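Can a machine tidy a desk yet?

Wednesday, February 28, 2018

Those of you who came to the January open evening at Fustthorpe will remember Murray Leclerc being asked, from the back row, when he'd have something that could do the ironing. He laughed, said "not this year", and then talked for twenty minutes about desks. I've been thinking about desks ever since, so I went back this month to see how the Hindaleck project is getting on.

The short version: better than I expected, and slower than you'd like!

Hindaleck is about the dull jobs at the end of a working day. Push the chairs in, put the pens away, straighten the keyboard, coil up whatever has come unplugged. Diane Poirier drew up the list by following the cleaners at Fortin for a week, and it came to 46 separate chores, from wiping a table to getting a bin bag to stay open (the cleaners' own least favourite, and I can see why). The machines at Risora can make a fair attempt at a good number of those. There are only 2 that Murray would be happy to leave running while he went for his lunch, and both involve moving boxes.

The keyboard is my favourite. It sounds like nothing. You or I would shove it square with one hand while talking to somebody. For a gripper it is a long, thin, flat thing that is wider than any pair of fingers can open, covered in little parts that move when you press them, with a cable on the end that goes wherever it fancies. Do you take it by the short end? Across the middle? Do you pinch it, or just nudge it along? Sylvie Caron has strong views on this (she's a nudger) and Laurier Gosselin has the opposite ones, and I had a lovely half hour listening to them argue it out over a pot of tea.

What cheered me most was the record keeping. The team has logged 857 tries at desk chores so far, including the hopeless ones, and Vesela Dimitrov reads through every single entry. A straightforward tidy that takes a person a few seconds was taking the machine almost 90 when I watched. Slow, yes, but it got there, and I caught myself holding my breath for a keyboard.

So, can they do the chores yet? A few, on a good day, on a clear table. The rest still need us. I think the small stuff is where the really exciting work is, and I'd love to see more of it in these pages.

Foam pads and an Acer keyboard on the white table: 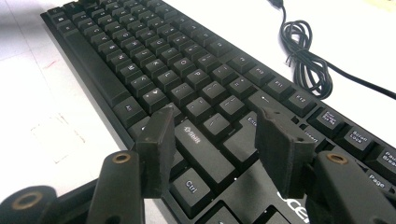
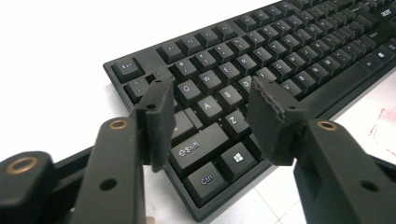
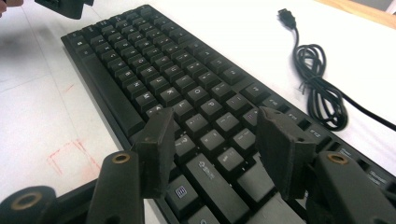 Next open evening

Murray and Diane will be back with the box-moving demonstration, and Sylvie has promised to bring the chore list so that we can all vote on what should come next. Doors open at seven, tea and biscuits as usual. If you have a household job you'd like added, write it on a slip of paper and hand it in when you arrive. Ironing has already been suggested.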